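How to Run a Block-Pushing Table at a Robot Open Day

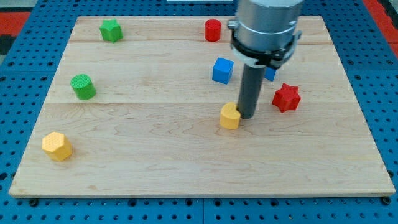

The Grimus table with all eight blocks on the board and the rod down beside the yellow heart.

Our shop in Dallalville opens its doors to the public every April. Most of the machines on the floor are too fast or too fenced in to mean much to a visitor, so the stop that draws the longest line is the block table. A visitor asks for something in plain words, such as "push the heart over to the green star," and the arm slides the block across a wooden board with a plain straight rod. This page explains how we set it up and run it. If you have a small arm and a table you can bolt it to, you can do the same thing in an afternoon.

What you need

- A robot arm with enough reach to cover the whole board
- A straight rod for the end of the arm, with a clamp to hold it
- A flat wooden board
- A table with a hole pattern, so the board can be fixed in place
- Eight small blocks in four colors, two of each color
- A laptop for the operator
- Tape and a marker for the visitor line
- An emergency stop within reach of the operator's chair

We call our setup Grimus. The software that moves the arm is Prornby, which we wrote in house, but any controller that takes a start point and an end point on a flat surface will do the job.

Step 1. Fix the board

Set the board on the table and bolt it down. Do not count on its weight to hold it. A board that creeps a little with every push will be out of line by lunch, and the arm will start missing blocks on the far side.

Ours is maple, joined from separate planks. Run your palm across the seams before you do anything else. If you can feel an edge, sand it. A block that crosses a raised seam will catch and tip over. The grain and the knots make no difference to the pushing, and visitors like the look of wood better than the white plastic sheet we used the first year.

Leave part of the table showing on all sides of the board. It gives people a clear edge to look at and gives you a place to set a block when you need it out of the way.

Step 2. Mount the rod and set the height

Clamp the rod so it hangs straight down. Check it from the front and from the side with a small square. A rod that leans will push the top of a block before it pushes the bottom, and tall shapes will fall.

Bring the arm down slowly over the middle of the board and slide a sheet of paper under the tip. Stop when the paper just drags. Then do the same at all four corners. If one corner is tight and the opposite one is loose, shim the board and start over. This is the slowest part of the job and it is worth the time. We had one open day where we skipped the corners, and the rod left a scratch from the middle of the board to the left side.

Step 3. Set the speed

We run at 21 millimeters per second when the rod is pushing and 92 when it is lifted and traveling. Both look slow to an engineer and fine to everybody else. Above that, the blocks start to spin away from the tip and the arm has to go back for them.

Set the force limit low. The blocks are light, and there is no reason for the arm to push hard on anything.

Step 4. Choose and place the blocks

Pick shapes that behave differently. We use cubes, cylinders, stars, a hexagon and a heart. They are easy to name out loud, and each one teaches something:

- Cubes go where you send them if the rod meets the middle of a face. Push near a corner and they turn.
- Cylinders slide well when upright, but they slip off to one side of the tip if the push is not centered.
- Stars can hook the rod between two points. That can help with steering, but the arm has to back out cleanly afterward.
- The hexagon is the easiest. Start with it.
- The heart is the hardest and also the one everybody asks for.

Make sure there is only one correct answer to a request. "The star" is a poor request on our board, which has a green one and a red one. "The red star" is fine. The two blue cubes are alike on purpose, and we save them for the end of the talk (see Step 6).

Spread the blocks over the back half of the board and keep most of the front half open. The arm needs room to get behind a block before it can push it, and visitors need open space to send things to. Leave at least a rod's width between blocks, wider if you can.

Step 5. Brief the visitors

Keep groups small enough that everyone can see the board. Ours are nine at most. Tape a line on the floor and ask people to stay behind it while the arm is powered. Say this before the arm moves, and say it again to anyone who joins late.

Then explain the rules:

1. One person asks at a time.
2. Name a color and a shape, then say where it should go.
3. The arm can push but it cannot pick up.
4. Wait until the arm has lifted before asking for the next move.

Rule 3 gets the most questions. Children will ask for a tower. Tell them the rod has no fingers and let them think of something else - a row, a circle, all the greens together.

Step 6. Run the demonstration

Begin with one push that you know works. We send the yellow hexagon to the middle of the board. After that, take requests. The operator types each one in and reads it back aloud before pressing the key. Reading it back catches mistakes and lets the people at the rear hear what is going on.

Finish by asking for "the blue cube." Prornby stops and asks which one. This leads straight into a short talk on why clear instructions matter to a machine, and people tend to stay for it.

A full session takes ten minutes with one operator. At our last open day we ran 155 requests and kept a log of every one.

Common problems

The block spins in place. The rod is too close to a corner. Lift, move toward the center of the face and try again.

The block tips over. Check the rod with the square, then check the board for grit.

The arm stops for no clear reason. Look for a block against the edge of the reach area. Hit pause, move the block by hand and restart.

The camera view loses a block. The rod or another block may be hiding it. Lift the arm clear of the board and take a new view.

Closing up

Lift the arm, park it and cut the power before anyone touches the board. Wipe the wood with a dry cloth and box the blocks. Leave the rod clamped if you are running again the next morning, but repeat the paper check at the corners before the doors open.

Questions about the Grimus table can be left at the front desk at 14 Abdelaziz Street, or asked at the next open day.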